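Policy trained on hand-held gripper demos does fine on our table, falls apart on the other one -- normal??

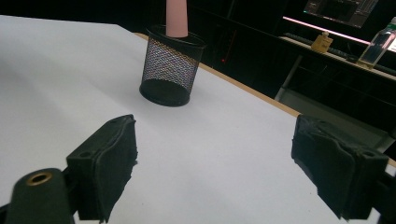 Asked by Igor Koubek, Monday

Hi all. Second year project at Fluddale, trying to reproduce the basic result from the hand-held gripper papers, ie. collect demos by hand, no arm involved, train, then run it on a real arm. Task is dead simple, pick up the pencil cup and put it down nearer the front edge. White table, black mesh cup, wrist camera view only.

Collected 2000 demos (yes it took ages). Trained overnight, 16 tries on the same table, nearly all good. Moved to the table in the next lab, lighter wood top, overhead lights on: 5 out of 17. It reaches, then stops short and closes on nothing. Sometimes hovers over the cup and just sits there.

Things I've tried
- longer training, no change
- colour jitter, slightly better maybe
- smaller crop, worse

Training loss looks lovely which is no help. Is this just overfitting to the table or am I missing somthing obvious? Supervisor wants a number by the end of March.

3 answers

Mayu Minami
Overfitting to the table, yes, but I'd check two things first.

1. Stopping short. Usually the camera to fingertip offset. If the mount on the arm sits even slightly differently from the one on the hand-held, the policy thinks it has arrived. Put both grippers over the same printed grid, save a picture from each, flick between them. If the fingers don't land in the same place in both, fix that before you retrain anything. Worn pads matter as well, if the hand-held ones have gone wavy and the arm has fresh ones the fingertips look different and the close width is off.

2. How many places are in the 2000? If it's all one table in one evening you have one environment, however many demos. We had a set like that at Fellongate and halving it made no difference to the score. Swapping half for demos on other tables did, quite a lot. Few demos per table, many tables. Move the lights too. Dark room behind a bright table is a very strong cue and it vanishes the moment you go next door.

Hovering is probably the second one -- it hasn't seen anything like it so it averages.

Also report both numbers, same table and new table. The gap is your result tbh.

Genji Aoki
more data

Aoi Hirano
Agree with Mayu. Would add, 17 tries is not many, and you ran 16 on the other so they're not even matched. Fix the start positions, mark them with tape, same list for both tables. Otherwise you can't tell whether the jitter helped or you just put the cup somewhere easier.

Did you vary what's in the cup? If it's always the same tall thing sticking out then the policy may be going for that and not the cup at all. Take it out and run again, ten minute job.

Comment from Igor Koubek
Thanks both. Did the grid thing, arm camera is tilted down a bit compared with the hand-held, you can see it straight away once you flick between them. Reprinting the mount. And no, never changed what's in the cup, oops. Will do a new set across the corridor and the kitchen and post numbers if they're not embarrasing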